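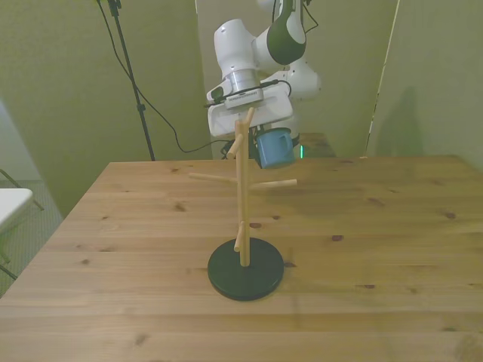
ZARNEDTHORPE, 25 August 2020

Flundow puts a robot arm on the mug bench, and the finishing crew keeps the say

I've run the finishing room at Flundow for a good long while, and when the office asked who should write this announcement I put my hand up before anyone from sales could get to it. So you get me, Adjoa Tetteh, and I'll try to keep it short (I won't manage it).

The news is that we now have a robot arm working with us on mugs and mug trees. We make both, the stoneware and the wooden stands, and we sell them as sets to gift shops and kitchen stores. Every set that leaves the building has to be tried together first. A mug goes on a peg, comes off, goes on the next peg, and you check that the handle clears the post and doesn't bind. Do that for a whole shift and your wrist lets you know about it at dinner!

The arm takes over the trying. It picks up a mug, brings it to the tree and hangs it, peg by peg, in whatever order we set. The blue mug is the one we started with, as its handle is a nice open loop and the matte glaze is one we know well. Our tree has five pegs pointing every which way, which looks lovely on a counter and is a real headache to program. The top one sticks up off the end of the post, so the arm has to come at that one differently from the side pegs. Gwenaël Moulin from our engineering team spent most of the spring on that peg alone, and he would like it known that he still likes the design.

Now, the part my crew cared about, and I'm guessing the part other shops our size will want to hear. No jobs went away. Flundow has 43 people on the payroll and had 43 before the arm came in. What changed is who does what. Two of my finishers, Eugénie Joly and Sudheer Krishnan, trained as cell operators over the summer and moved up a pay grade when they signed off. They set the routines, they load the trays, and they decide when a batch gets pulled. Everybody else on the bench rotates through so the knowledge doesn't sit with only those two.

Was everyone thrilled? No. Sudheer told me flat out in the first meeting that he didn't want to babysit a machine, and I said that was fair. Here's what he says now, and he let me write it down:

"I used to hang mugs all day and look at them when I had a second. Now I look at them all day. I catch glaze faults I'd have missed before, and I go home with my hand feeling like a hand."

Eugénie was the opposite, she wanted the training the minute it was mentioned. She had one condition, which was that the crew could stop the arm for any reason without filling out a form. We put that in writing. It's on the wall by the bench.

Things we kept for people: the final look under the lamp, the sanding on the pegs, all the packing, and every odd-shaped mug that comes in as a special order. We tried the specials with the arm and went back to doing them by hand, at least for this year. Breaks stay where they were. Nobody's speed is being measured against the arm's, and I asked for that to be said in the release, so there it is.

The controls and gripper setup were done with Juntunen, the integration shop over in Linport, and their people were patient with a room full of potters asking the same questions over and over. Apolline Delorme, our general manager, signed off on the project and had this to add:

"The finishing room told us what hurt and what they wanted to hold on to, and we bought equipment to fit that. I'd do it in the same order again."

We plan to add a second bench in November, for the larger mugs, if the crew agrees at the review. I'll be the one asking them, so wish me luck.

Store buyers won't see any change in sets, prices or lead times from this. If you're from another workshop and want to come see the bench and talk to the operators without a manager standing over them, we're happy to set that up. Call the Flundow front desk in Zarnedthorpe and ask for the finishing room. Let it ring a while, we've usually got clay on our hands.

About Flundow
Flundow makes stoneware mugs and wooden mug trees in Zarnedthorpe and sells them through independent gift and kitchen stores.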